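Minutes: Hubmann gripper kit, trial review
Mon 29 December
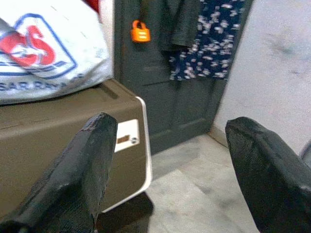

Gripper open, with storage box and padlocked cabinet behind.

Present: Shagufta Niazi (chair), Haris Qureshi, Lindsay Paewai. Apologies from Humaira Sandhu.

Shagufta thanked everybody for turning out in the holiday week — and Lindsay for the lovely biscuits.

Haris has had the kit since November and is fond of it, though he finds the handbook hard going. The supplier wants 203 a month, or 200 if we sign for 2 years. Lindsay felt we should ask about spare finger pads before signing anything, and all agreed.

Action: Haris to ring the supplier.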